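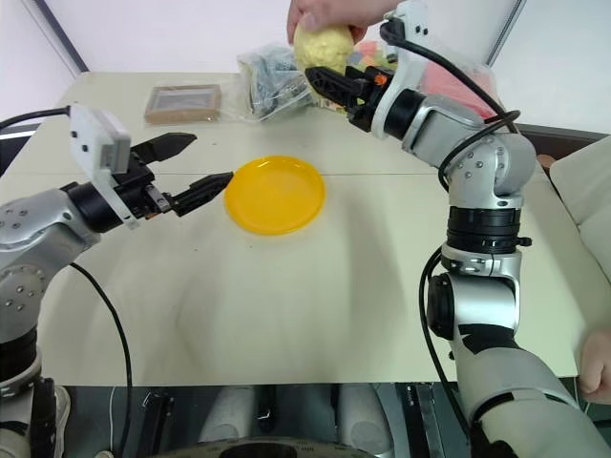
The plate, the two arms, and the handover.

Yellow Plate

Myrtle Villanueva had taught second grade for most of her working life, and she told Dilani on the first morning that she expected robots to be easier because they couldn't bite.

"They can pinch," said Dilani Navaratnam.

"Seven-year-olds pinch too. Where do I sit?"

She sat in the operator's chair at Skallton, behind the robot, with a handle in each fist and a screen in front of her that showed the table the way the robot saw it. When she moved her left hand, the left arm moved. When she squeezed, the gripper closed with a little click she could feel through the handle. She laughed out loud. She opened it and closed it again, click, click, click, until Dilani came around the side of the rig to see what was wrong.

"Nothing's wrong! It's wonderful. It's like having somebody else's hands on."

"Most people take an hour to stop crashing them into each other."

"Well, give me an hour," said Myrtle, and crashed them into each other.

It was August and the air conditioning in the building had two settings, off and arctic. Myrtle brought a cardigan. By the end of the first week she could pick up a pen. By the end of the second she could pick up a pen, turn it over, and pass it from one gripper to the other, and she had gone home and tried to explain to her sister on the phone why this was the best thing she had done in years. Her sister said it sounded like a claw machine. Myrtle said it was exactly like a claw machine, if you got to keep the claw.

The job she was hired for was called Task 14. A person holds out something soft. The robot takes it from the person and lays it on the plate. That was all there was on the sheet, plus a line at the bottom that said 1000 good ones, please, and a smiley face that Dilani had drawn herself.

"A thousand?" said Myrtle.

"It learns by watching you. If you do it ten times it learns your ten times. If you do it a thousand it starts to get the idea."

"That's spelling," said Myrtle. "You've just described spelling."

So they began. Dilani stood across the table and held out the lump, which was pale yellow and squashy and had no proper shape from any side. They called it the bun. Myrtle brought the right arm up, opened the gripper, slid the toothed fingers around it, squeezed, and felt the click. Dilani let go. Myrtle carried the bun over to the yellow plate and put it down. Then Dilani picked it up and held it somewhere else, a bit higher, a bit to the left, and they did it over.

The first one was terrible. On the ninth Myrtle squeezed too early and got the bun by one corner, and it swung there like a wet sock – Dilani made a noise and Myrtle got the giggles so badly that both arms shook. They kept that one in a folder of its own. Dilani watched it whenever a meeting ran long.

What surprised Myrtle was how much of it was manners. You couldn't rush at a person's hand. You came up slowly, a little from the side, and you stopped where they could see you had stopped, and then you closed. If you did it well, Dilani's fingers opened without her thinking about it. If you did it badly, she flinched, just slightly, and Myrtle could see it on the screen and would say "Sorry, love" to the table.

"You don't have to apologize," said Dilani. "It doesn't record sound."

"I'm apologizing to you."

They got through 67 on the best day. Myrtle's shoulders ached in places she'd forgotten about, and Dilani's arm got so tired that she propped her elbow on her other fist. At four in the afternoon the light came in low and the plate went almost too bright to look at, so they stopped for tea and waited for it to pass. Dilani talked about Tillman, the town she was from, where the mill had closed and her father still set an alarm for the early shift. Myrtle talked about a boy named Dravlow who had eaten a whole glue stick and grown up to be a dentist.

At 600, Dilani said they could try it.

"Try what?"

"Letting it go by itself. It'll be rough. But I want you to see."

Myrtle put the handles back in their cradles and got up, feeling oddly shy, as though she'd been asked to leave her own classroom. She came around to the far side of the table. She hadn't stood there before. From the front the arms looked much bigger than they did from behind, all that silver and all those little screws.

"You hold it," said Dilani, and gave her the bun.

Myrtle held it out. Dilani pressed a key.

The right arm lifted. It wavered, went too high, and came down again. Then it started toward her hand, slowly, a little from the side. A few inches short of her fingers it stopped.

"Oh," said Myrtle. "Oh, look at it! It's waiting."

"That's you," said Dilani. "That's how you do it. I didn't put that in."

The gripper closed. Myrtle's fingers opened without her thinking about it. The arm swung over toward the plate, missed by the width of a thumb, and let go, and the bun landed half on the rim, tipped, and rolled onto the table.

Myrtle clapped. She clapped until her rings hurt. Then she pulled her cardigan straight, handed the bun back to Dilani, and went around to the chair.

"Four hundred more," she said, picking up the handles. "Come on, it nearly had it. Hold it up nice and high for me."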